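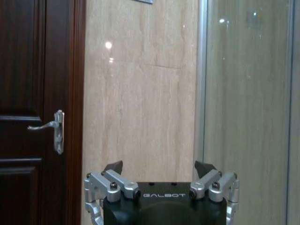 Silver bars, dark bolts.

hawthorne_gate
Has anyone paid for the Ulthorpe bike storage scheme? They want 117 a year for a spot in a locked shed by Orngate station. The flyer says 2,000 members and "near zero theft." Near zero according to who?

toko88
I've had a spot since August. Bike's still there. Worth it to me.

hawthorne_gate
Mine has been on the street for longer than that and it's still there too — doesn't prove much.

pedalslow
The 2,000 is everyone who ever signed up. Their own newsletter gave 897 paying members.

Réka Hajdu
897 was last year's number. I asked at the desk and was told it's over 1,000 now. They wouldn't put the theft figures in writing, though.

toko88
You're all overthinking a shed.

pedalslow
A shed where every member has the same door code? I'd buy a better lock and keep the change.

toko88
It's a key fob, not a code. Have you even been inside?

pedalslow
It was a code when I left. Fine, but a fob still lets strangers in.

hawthorne_gate
I'll email them and ask for the theft numbers. Not paying until I see them.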